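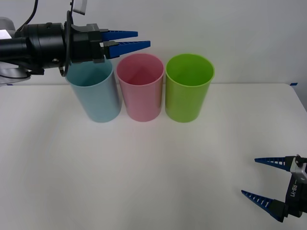 Cups for the February open day

The plastic cups for the drinks table have arrived from Montoya. They come in pink, lime green and pale blue, and we have 200 in all. They have no handles and no markings, so please write your name on yours with one of the pens by the door.

Set them out upright in a row on the white table, with a small gap between one cup and the next. Squash goes in first, then water. Used cups go in the tub under the sink and will be washed for the summer fair.

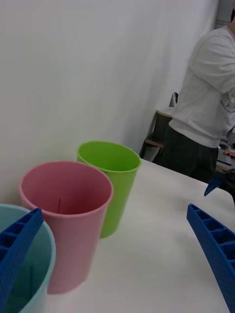
Helping on the day

Setting up starts at 9.30. If you can spare an hour, tell Sudheer Thevar at the Mendton office.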